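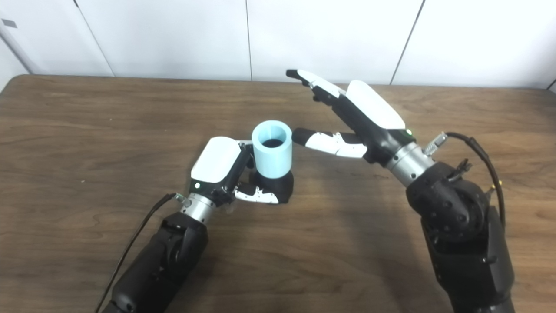 Can a robot do the dishes yet? (or anything)

Forum: Home & Shop Automation
Replies: 21

pegboard_pat
ok so the blue cup pic. two arms, two hands with actual fingers, one cup. Left one has it, right one is reaching over with the fingers open. My question is simple. how far is this from doing my sink. My brother in law says 2 years. I say he's nuts. I run a small cabinet shop and also own a sink so I have opinions on both

dullchisel
Further than 2 years. Holding a cup is the easy part. Now make it a greasy cup, upside down, under a frying pan, with a fork in it

moth_lamp
disagree. holding a cup with fingers was NOT easy, ppl forget. everything used to be two flat pads and a prayer. look at the left hand, it's got a finger curled under and in front and the thumb and palm part wrapped on the lower half. That's a decent grip. Thats how I hold a cup when I'm half asleep

dullchisel
sure but you also know when it's slipping. does it?

moth_lamp
can't tell that from a picture and neither can you

gravel_otter
What's the right hand even going for. finger pointing at the side of the cup, not touching. Handoff? steadying it?

pegboard_pat
was wondering the same. could be either. a handoff is a real thing for dishes tho, you pick up with one hand and turn it with the other. My kid can't do it without chipping something

tallowbee
Shop side of this. We've had a Kendel arm on the sander line since January. One arm, gripper, no fingers. It picks up a blank, sets it down, picks up a blank. 139 blanks on its best shift before someone had to go unstick it. It's great. It is also the dumbest thing in the building. Move the bin over a hand's width and it grabs air

So for shop chores, yes, if the chore never changes. Sweeping up, sorting offcuts, finding where I put the 10mm, no

pegboard_pat
what does it do when the blank is warped

tallowbee
stops and beeps. then I walk over. so who's automating who

moth_lamp
that's an old style setup though, fixed positions. Not the same as hands working off cameras. you're comparing a toaster to a cook

tallowbee
The toaster makes toast every day. show me the cook

saltine_drawer
lol

saltine_drawer
Real answer from someone with bad wrists: I don't need it to be fast. If it took all night to empty the dishwasher I would not care one bit. I go to bed, it does a plate every ten minutes, I get up and it's done. Everybody argues about speed and a human would beat it, fine, the human in my house hates doing it

gravel_otter
this is the best argument in the thread. slow is ok. Broken plates not ok

dullchisel
Slow is ok until it gets stuck on plate 3 and you wake up to 1 plate put away and a hand holding a bowl over the floor

moth_lamp
so put a mat down

dullchisel
and the cable? each arm's got a black cable hanging off the wrist. first thing I'd worry about near a sink. One of those catches a mug handle and there goes your mug. Water too. Nobody's showing me a wet one

pegboard_pat
good point on the cables. the one on the left loops way out. In my shop that would be snagged by lunch

fernhinge
I did the Fleury home trial thing last winter, the laundry one. Wheeled base, one arm. Folded towels ok, flat ones. Fitted sheet it just sort of held. Stood there holding it. Shirts maybe half. Sent it back, it took up the whole hallway and the dog would not come past it

Would I try again w/ two hands like that pic, yeah probaly. One arm is the wrong number of arms for laundry

saltine_drawer
what did the trial run you

fernhinge
deposit, got it back. they charged for pickup which I'm still mad about

dullchisel
ok here's my list. can do now: vacuum, mow, move the same box to the same place. Can't: dishes, beds, bathroom, anything under a couch. Tell me I'm wrong

moth_lamp
You're wrong on dishes if it's cups only on a clear table. wrong-ish on beds. right on bathroom

dullchisel
cups only on a clear table is not dishes, that's a cup

pegboard_pat
anyone seen the Sorkine hands or the Sostari ones up close? the Sostari guy at the tool show said they'd pick up a single screw. didn't do it while I was standing there

tallowbee
They'll pick up a screw. put it in the right drawer is what I'd pay for

gravel_otter
I'd pay over half my paycheck for one that wipes the counter and knows crumbs from the pattern in the counter

pegboard_pat
ok so vote. sink, start to finish, no one in the room. I'm saying ten years

moth_lamp
four

saltine_drawer
don't care just put me on the list

dullchisel
never at my house, have you seen my sink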